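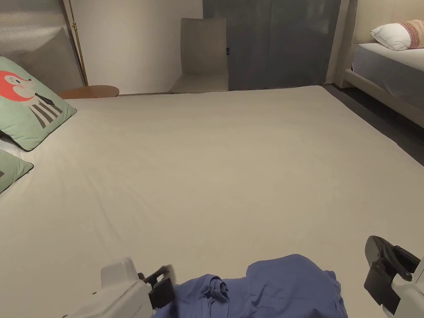

A fitted sheet in pale beige-gray, with two cushions at the headboard side.

Menaka Marikar has tested bed linen for 6 years at Kettler, a textile laboratory in Plesgate. Most of her work concerns fitted sheets, and most of the complaints she handles concern corners.

"People report that the sheet has shrunk," she said. "Usually the mattress is deeper than the pocket was cut for. A topper adds depth, and the label was written for the mattress without one."

Her section measures pocket depth on a steel form, then again after repeated laundering at the temperature printed on the care label. Between January and July the section tested 245 sheets from retailers and hotel suppliers. Cotton percale lost the most length. Sateen lost less but showed more surface wear at the foot end.

Marikar places little weight on thread count. "It tells you how many yarns are in a square inch, provided the mill counted them properly. Some mills count each ply of a twisted yarn. I would ask for the fiber length and the finished weight of the fabric."

The elastic is a separate question. A band sewn around the full hem holds better than short pieces at the corners, but it fails sooner in a hot dryer. Trando, a hotel supplier in Ilgate, moved to a full band last year and sent its laundry records to the laboratory. Of 2,629 sheets withdrawn from service, 92 had failed at the elastic. Stains accounted for most of the others.

For home use she recommends measuring the mattress with the topper in place and adding two inches for the tuck. She dries her own sheets on low heat and takes them out slightly damp.

"I don't iron them," she said. "Pull the corners square while the cloth is still warm and put it on the bed."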